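Aguiar Council Votes, data card

One row per recorded vote of the Aguiar city council, taken from the published minutes. The table has 1,371 rows. It was typed up with Clerkivix and checked against the scanned pages.

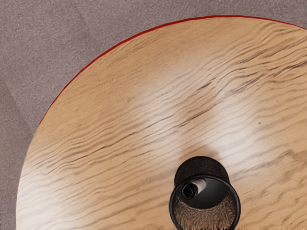
Last updated: 17 June 2018

Files
votes.csv -- one line per motion
members.csv -- name, ward, term start and end

Voice votes have no member breakdown, so those columns are blank. The clerk's spelling of motion titles is kept.
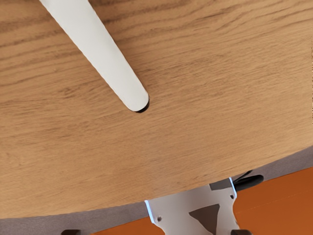 Known gaps: minutes for 2 special sessions were never posted. Another 21 rows have a result but no tally -- filter on tally_missing if you need totals.

Ward names follow the old map. Jinoton and Kistimia are still listed as separate wards.
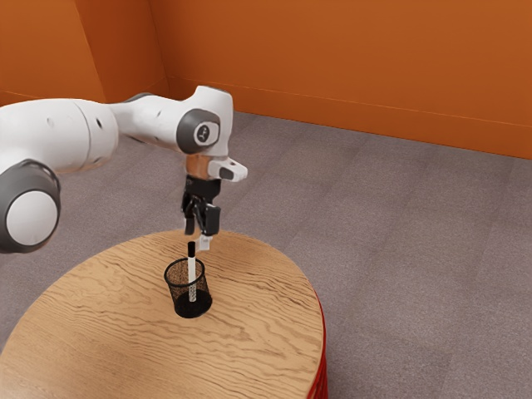

Corrections are welcome. Send the row ID and the page number in the minutes.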